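[drarnmont-list] Re: Clekton box, running times and the casino episode

October 17, 2024
4 min read | 14 shares | 6 comments

On the list, a subscriber wrote:

> I have the new Clekton box of Drarnmont and I am confused by the
> running times. The sleeve gives each episode as a full hour slot
> less ads, but my player shows them running a couple of minutes
> longer than my old discs. Has footage been put back in? I compared
> the casino episode by eye and could not spot a new shot until the
> scene on the staircase, where there is a bit of him doing up his
> cuff that I do not remember at all.
>
> Also his voice sounds lower. My partner says I am imagining it. And
> is the tie in the staircase scene supposed to be that green? It was
> gray on the old set, I would swear to it.
>
> Last thing, is it worth keeping the old box once I have this one?

Taking these in order. I have both sets and have gone through the casino episode side by side, plus the pilot and the train two-parter. I have not checked the rest of the run.

1. Running times

Most of the difference is speed. The series was shot on film at 24 frames per second. The old box was made from the PAL broadcast tapes, where the film was run at 25. That makes everything on the old discs four percent faster, which on a fifty-minute episode comes to two minutes. The Clekton set runs at 24 throughout. If you play the two together from the first frame of the titles, you will see the old one pull ahead steadily, with no jump. A jump would mean a cut or an insert. Steady drift means speed.

So for nearly all of the episode there is no new footage. The pilot and the train episodes show the same drift from start to end with no jumps in either.

2. The cuff shot

This one is a real addition. Correct the old disc for speed and the two stay in step until he reaches the top of the staircase. At that point the new version gains 6 seconds, and it never gives them back. The shot is him doing up the left cuff, with the countess out of focus behind him. The dialog on either side is the same.

My reading is that the shot was always in the camera negative and was dropped from the export tapes. The old box came from export tapes for the whole second season, and you can tell by the episode title card, which is in the plainer typeface. The notes in the Clekton booklet say the negative was used "where complete" and do not list what that covers. It would have been useful to have a table. I have written to ask for one and will post it if it comes.

There may be other trims of the same kind in season two. The place to look is the end of each act, a few seconds before the fade, where the export version tends to be shorter. If anyone has the patience, please post the episode title, the time on the new disc, and the length of the gain. Times from the old disc are less use to the rest of us, as there were two pressings with different menus.

3. The voice

You are not imagining it. Running film fast raises the pitch, and the old box made no correction for that. Four percent is a bit over two thirds of a semitone. Most people do not notice it on speech until they hear the two together. It is easiest to hear in the theme, on the held brass note before the title comes up. The new set has it at the pitch of the soundtrack LP. I checked against my copy with a tuner, allowing for my turntable, and they agree closely enough.

There is a slight hiss on the new set in the quiet parts of the casino episode. It is on the old one as well, under heavier noise reduction, and the noise reduction takes the ends off the consonants with it. I prefer the hiss.

4. The tie

Harder to settle. On the new disc it is a dull green with a narrow weave. On the old one it is gray with a trace of blue, but so is the stair carpet, and so is the wallpaper behind him, and the whole reel leans that way. Skin tones on the old disc lean the same way. The new disc has more believable skin, so I would trust its green more than the old gray, with two reservations.

First, the grading on the new set was done by Dewulf, and their work on other series of the period tends toward warm. The white dinner jacket in the first act has gone faintly cream. If the whole episode has been warmed, a gray-green tie could have been pushed toward plain green.

Second, the only color still I know of from that scene is the one in the Bidura annual, and the printing there is poor. The tie looks brown. I would not use it to prove anything.

The wardrobe list that was passed around this list some years ago gives "tie, knitted, bottle" for the staircase scene. I take that to be bottle green. It also gives the suit as charcoal, three-button, which matches both discs. Note that he is seen with only the middle button done up in the wide shot and with the top two done up in the close shot. That is a continuity slip and is the same in every version, so please do not report it as a difference between cuts.

5. Keeping the old box

Keep it, for three things that did not carry over:

- The commentary on the pilot. Clekton did not license it.
- The export titles for season two. The new set has the home titles only.
- The textless end credits, tucked away on the last disc under the photo gallery.

If you do not care about any of those, the new one replaces it. The picture is better in every reel I have checked, including the second half of the train two-parter, which was close to unwatchable before. Grain is intact. There is some gate weave in the opening titles that was left alone, and I think that was the right choice, as stabilizing it would have meant cropping in.

On availability: the sleeve says 3,000 copies. It does not say whether that covers all regions. The set is not region locked, and the discs in mine are marked the same as those another subscriber described from overseas, so I would assume one pressing until shown otherwise.

One fault to check for. On my copy, disc 4 has the chapter stops for the two train episodes swapped. The episodes play in the right order, but skipping forward in part one lands you in the middle of scenes - the stops belong to part two. It plays fine if you leave the remote alone. Clekton has been told. If your disc 4 is correct, please say so and give the code printed around the center hole, so we can see whether there was a second run.

Reports on season two trims to the list, please, with the episode title in the subject line. Off-list mail gets lost.

14 shares | 6 comments

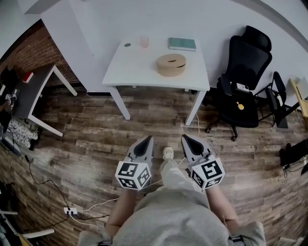
Two hand-held grippers with marker cubes, and a small skull-shaped object on the floor.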